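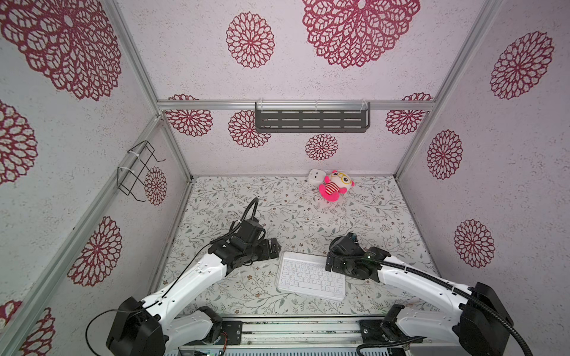
ペダード共同作業室 備品・内装打ち合わせ 議事録

日時：6月 日曜日 午前10時より
場所：ペダード 奥の打ち合わせ机
出席：7名
進行：ジーシャン・ドゥラニ
記録：備品台帳係

1. 前回議事録の確認
前回の議事録を読み上げ、修正なしで承認した。台帳の表紙の貼り替えは済んでいる。傘立ての移動は入口の工事が終わっていないため次回に持ち越す。

2. 小区画の床布について
アルミの枠で囲った小区画に、蔓と小花の柄の淡い色の布を敷いている件。
ドゥラニより、購入先はバヴィアで、布幅は約140センチ、裁ち端の始末はまだしていないとの報告があった。端がほつれてきたという指摘が利用者から来ている。三つ折りで縫う案と、裏から布テープで留める案が出た。縫う場合は仕上がりが少し小さくなるので、奥の壁際に床が出ないか先に測ることになった。
柄が細かく、白い小物を置くと見つけにくいのではないかという意見があった。これに対し、無地にすると糸くずや消しゴムのかすが目立ち、前に使っていた灰色の布ではその苦情が多かったとの発言があった。柄の布は当面続ける。
洗い替えをもう1枚持つかどうかも話した。同じ柄がバヴィアに残っているかわからないため、問い合わせてから決める。

3. 壁パネルの模様について
小区画の三方の壁には、白地に濃い赤の大きな花模様が入っている。床も花柄なので落ち着かない、どちらかを無地にしたいという意見が出席者からあった。一方で、布と壁の色味が違うので床と壁の境がわかりやすく、今のままでよいという意見もあった。
パネルを替える場合の候補としてウスマニの無地の板が挙がったが、見積もりはまだ取っていない。今年度の内装費からは出せないため、今年度中は替えない。来年度の予算を組むときにもう一度議題にする。
パネルの拭き掃除は乾いた布で行うこと。洗剤を使ってよいかどうかはウスマニに聞く。

4. 小区画に置いてある小物の整理
台帳と現物を照らし合わせた。対象は次のとおり。

キーボード（白、無線）
台帳に記載あり。貸出札がついていないので作る。札を本体に貼るとキーにかかるおそれがあるという意見があり、裏面に小さく貼ることにした。電池の予備は引き出しの左側に入れておく。利用者から英字配列のものかと聞かれることがあるため、台帳の備考欄にキーの表記を書き足す。左端にTab、Caps Lock、Shiftが並び、左下の角のFnは青い字になっている。

電源プラグの変換アダプター（白）
台帳に記載なし。誰かの私物の可能性があるので、入口の掲示板に1週間貼り紙を出す。申し出がなければ共用品として登録し、延長コードと同じ箱に移す。どの形のプラグに合うものかは、登録する前に表示を読んで確かめる。

ぬいぐるみ（白い顔に黄色い眼鏡、赤と白の横縞の胴）
台帳に記載なし。何の動物かで意見が分かれ、台帳の品名は「ぬいぐるみ（眼鏡）」とする。残すか片づけるかを採り、残すが多数だった。反対の2名からは、ほこりを吸うこと、持ち主がわからないまま置いておくのはよくないことが理由として挙げられた。アダプターと同じ貼り紙に載せ、申し出があれば返す。共用品になった場合は、床布を洗う日に一緒に洗えるかどうか、縫い目の表示を見て判断する。

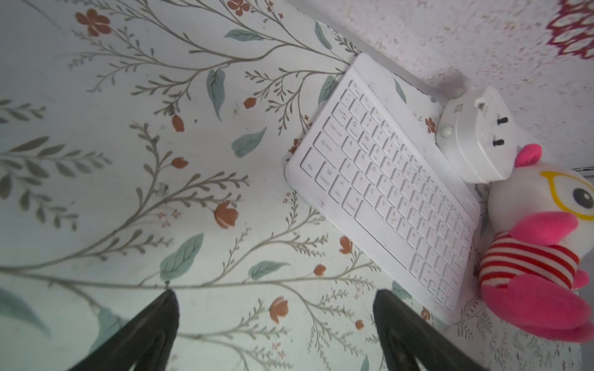
議題4の対象品。キーボード、変換アダプター、ぬいぐるみ。

5. 置き場所の決め方
床布の上に物を出したままにしてよいか、使い終わったら棚に戻すか。
棚に戻す案について、棚の下段がデセックスの工具箱でふさがっており、キーボードを寝かせて入れる場所がないとの指摘があった。工具箱を縦に並べ直せば入るのではないかということで、打ち合わせの途中で棚を見に行った。縦にすると取っ手が上段の板に当たる。上段の板を穴2つ分上げれば入る。板を上げる作業はドゥラニが行う。
棚が使えるようになるまでは、アダプターのような小さい物は奥の壁際に寄せ、キーボードは真ん中付近でよいことにする。壁際に寄せた物は掃除のときに見落としやすいため、掃除当番表に「奥の壁際を見る」の一行を加える。
浅い箱を置いて小さい物をまとめる案も出た。箱の色は布の柄と紛れないものがよい。手持ちの空き箱で試し、使い勝手がよければ買う。

6. 貸出札の書式
現在の札は品名と番号だけで、戻す場所が書かれていない。戻す場所の欄を足す。番号は台帳の番号をそのまま使う。手書きの札は字が薄くなって読めないものが出ているので、印字に替える。古い札は新しい札ができた順に外す。
英語の併記は、外部の利用者が増えてから考える。

7. その他
・掃除機の紙パックが残り少ない。次の買い出しで足す。
・入口の掲示板の画びょうが落ちていたことがあった。磁石に替える。
・利用者から、小区画を予約制にしてほしいという要望が1件あった。今の利用の具合なら不要とし、混み合う時間が出てきたら改めて話す。
・夏のあいだ、午後の西日で奥の机がまぶしい。カーテンの丈を測っておく。

決定事項
床布は現在の柄を続ける。端の始末の方法は採寸の後に決める。
壁パネルは今年度は替えない。
キーボードに貸出札をつけ、備考欄を書き足す。
変換アダプターとぬいぐるみは掲示板で持ち主を募る。
棚の上段の板を上げる。
貸出札の書式を改める。

担当
床布の採寸、バヴィアへの問い合わせ、棚板：ドゥラニ
ウスマニへの確認：内装係
貼り紙、台帳の追記、貸出札：備品台帳係
掃除当番表の直し：当番表を作っている者

次回は棚板の作業が終わったころに開く。日程は掲示板で知らせる。
午前11時20分終了。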